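4.2 What the family firms told me about their names

I should say up front that I came to this part of the study by accident. The interviews were supposed to be about succession (who takes over, who signs the checks, who gets the corner office), and the names and logos were just my warm-up question. But people kept talking! One owner spent 41 minutes on the shade of green on his delivery trucks before we got to anything on my sheet. So I went back, added four questions to the second round in July, and ended up with enough for a section of its own.

The sample is the same one I described in Section 3: 20 plastics and housewares makers, all still run by the founder or by the founder's children. Sixteen of them let me quote from the interviews as long as I kept the speakers anonymous, and three were happy to have the company named. Those three are Trandix, Clodmont and Rondow, and I lean on them a lot here.

Trandix makes storage crates and buckets. The founder told me he picked the name in one evening because he needed something to write on a tax form. There is no story behind it, and he was a little embarrassed by that. His daughter, who now handles sales, has since built a story for it, something to do with trade and tradition, and it's on the back page of their catalog. When I asked him about it he laughed and said it sounded good to him. I coded this as a "late story," meaning the meaning was attached well after the name was in use. I found late stories in more firms than I expected, and nearly always the second generation wrote them.

Clodmont went the other way. The founder had the whole thing worked out before the first mold was ordered: a mountain, drawn with a flat top, because he wanted people to think of something you could stand on. His sons would love to redraw it. They've had two designers in, and both times he said no. I have both sides of that argument on tape and they hardly disagree on the facts. The sons think the drawing looks old, and so does he, and he likes it that way.

Rondow is somewhere in between. The name came from a misspelling on an early invoice that a customer kept repeating until the firm gave up and used it. They tell this one to every new hire - I heard it from three different people, with three different customers in the starring role.

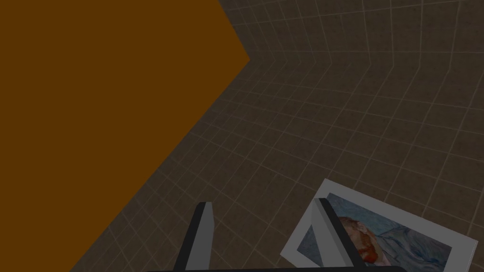
Figure 3. Brown surface and tiled floor, computer-rendered.

Now, does any of this matter to how the firms are run? I think it does, a bit. In the firms where the founder's own story was still being told, the children were more likely to describe their job as "looking after" the company. In the late-story firms they talked more about growing it, adding lines, getting into export. I don't want to push that too hard with a sample this small, and I can think of at least one other explanation, namely that the late-story firms are mostly the younger ones. Age of firm and type of story are tangled together in my data and I couldn't pull them apart.

I also wondered whether customers care. I didn't interview customers, so all I have is what owners believe, and owners believe it very strongly. One told me his logo was worth more than his machines. His brother, sitting next to him, asked whether the bank saw it that way. I go back to that pair in Section 5, where the question is who gets to decide when brothers own equal shares.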